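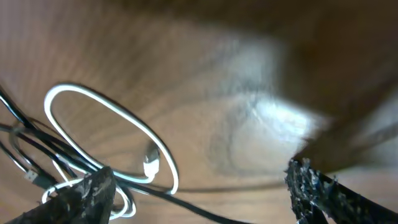
*Figure 1. Wrist camera view of the white and black cables on the table. The glare used as a test case is right of center.*

# Junow: Finding Cable Pixels in Wrist Camera Frames

Nuanchan Yimyam and Oranuch Srithong
Kasedley Lab, student project report, October

## 1. Problem

The Junow project works toward sorting loose cables with a two-arm setup. Before an arm can pick a cable, the software has to mark which pixels belong to it. Our part was the marking step for the wrist cameras only. Grasp planning is handled by another group and is not covered.

Two things make the wrist view hard. The lens bends straight lines strongly near the edges, so wood grain shows up as long thin curves, much like thin cables. The table finish is also glossy. A bright reflection has nearly the same color values as a white cable, and a color threshold alone accepts both. In Figure 1, the grain arcs, the cable shadow and the glare patch are all regions that should be rejected.

## 2. Data

We labeled 563 wrist frames by hand, using three classes: white cable, black cable and background. Connectors were labeled with the color of the cable they end. A connector with no visible link to a cable was labeled as background. Shadows are always background, including where they touch the cable that casts them.

The gripper fingers were masked out with a fixed polygon for each opening width. The masks had to be redrawn once, after the wrist camera mount was tightened and the fingers moved in the image.

We held out 78 frames for testing. The split was made by cable layout, so no layout appears on both sides.

## 3. Setup

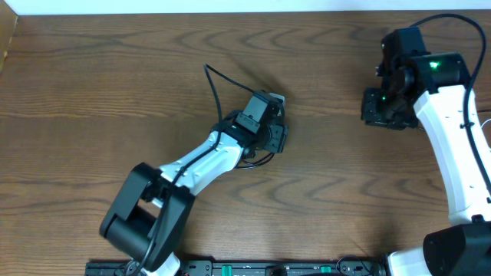 *Figure 2. Head camera view of the two arms, with the grippers turned toward the middle of the table.*

The head camera was used to check arm poses before each run. Its frames were not used for training. The wrist frames were stored with the joint angles read at the same time step, and frames taken while a joint was moving faster than the set limit were dropped.

## 4. Method

The baseline, Fiadzo, is a color threshold followed by removal of small regions. The second method, Flerkley, starts from the same threshold and adds two tests to each region:

1. Width test. The region is thinned to a center line and its width is measured along that line. A cable keeps nearly the same width over a short distance. Glare does not.
2. Edge test. The brightness step is measured across both long sides of the region. Regions with a soft step on either side are rejected.

Lens correction was applied before the width test and skipped for the threshold.

## 5. Results

A test frame was counted as failed if a background region larger than the smallest labeled connector was marked as cable. Fiadzo failed on most of the frames with glare. Flerkley failed on 7 of the 78 test frames. Of these, 2 were caused by glare and the rest by dark grain marked as black cable.

The edge test also removes true cable in places. A cable that rises toward the lens goes out of focus, its sides become soft, and part of it is lost. We did not find one edge limit that kept these sections and still rejected all glare.

## 6. Remaining work

The grain errors could be reduced by comparing each frame with a stored image of the bare table at the same pose. The joint angles needed for this are already in the data. Labels for connectors should be split into their own class before the frames are used for grasping.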